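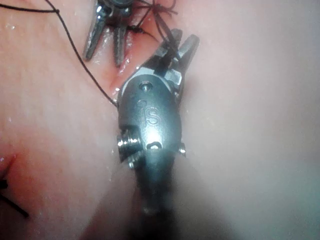 1. What we looked at

Open enrollment in the Sakville school district. The state passed the transfer law two years ago, and this is the second year families can send a kid to a public school outside their own zone without paying tuition. We wanted to know who uses it, how they heard about it, and what it does to the budgets of the schools kids leave. Also who is pushing it, but that part got big fast so it's kept short here (section 5).

Group: Kai Rothe (interviews, district records), Clémence Joly (survey, tables). Written up together, mostly over one weekend.

2. Background, short version

Sakville has one large high school and one small one, Nendton, out past the river. Nendton has been losing students since before the law. A transfer used to need a signature from both principals and a reason, such as childcare or a medical need. Now it's one form, due in February, and the receiving school can only say no if it's full. "Full" is not defined in the law. Each district sets its own number and Sakville changed theirs once already.

State money follows the student. Local property tax money doesn't. So the receiving school gets part of the cost covered and the sending school loses part but keeps paying for the same bus, the same heat, same building. Both sides told us they come out behind. We couldn't check that all the way (see section 6).

3. How we did it

Paper survey plus an online version, same questions. Handed out at parent nights and through homerooms. 213 came back. We threw out doubles and ones with only the first page done.

Interviews: 11. Parents mostly, a couple teachers, one school board member who asked not to be named, one bus dispatcher (the most useful one). Notes by hand, no recordings, the school wouldn't sign off on recordings in time.

District records: asked for transfer counts by school and grade. Got them by school only. The grade breakdown was "not available in that format".

4. What we found

The district approved 158 transfers this year. Most go in one direction, Nendton to the big high school, and the reasons parents gave were not the ones we expected. We figured test scores. Scores came up, but well behind course choice and sports. Nendton doesn't offer physics every year. It dropped French. A few parents said flat out they would of stayed if the language program had.

Transportation is the big one. The law says the family gets the student there. The sending district can help but doesn't have to, and Sakville doesn't. So in the survey, families with a parent who works days in town transfer way more often. Families without a second car mostly wrote some version of "didn't look into it". The dispatcher said she gets calls every August from parents who thought the bus was included.

How people heard: other parents first, then a mailer, then the school itself, last. Several people remembered the mailer as coming from the district. It didn't. It came from the Sinard Fund, an out-of-state advocacy group, and the return address is on the back in small type.

5. Who is promoting it

Sinard paid for the mailer and two information evenings at the library. Rieger Partners, a consulting shop, wrote the sample policy the board started from. The board's final version keeps nearly all of the Rieger wording, including the part on capacity. We put them side by side, see appendix B. The board member said this is normal and small districts don't have a lawyer on staff to write policy from scratch. Probably true. It still wasn't mentioned in either public hearing, going by the minutes.

We emailed both groups. Rieger sent a link to their website. Sinard didn't answer before we had to turn this in.

6. Problems with this report

Survey is not a random sample. Parents who come to parent night are the ones who come to parent night. Spanish version went out late and only a handful came back, so those families are under counted.

Budget section is thin. We have the state share per student but not what Nendton actually saved or lost, because staff costs are booked district-wide. Would need someone from the finance office to sit down with us. They offered a date after the deadline.

No student interviews. Should have done them. The consent forms took too long.

7. If somebody continues this

Start the records request in the first week. Ask for grade level in writing. Talk to the bus people early. Get the capacity numbers for both years, becuase the change between them lines up with the waiting list and we only noticed at the end.

Turned in Monday, March 4, 2024. Appendix A (survey form) and B (policy comparison) are stapled seperately.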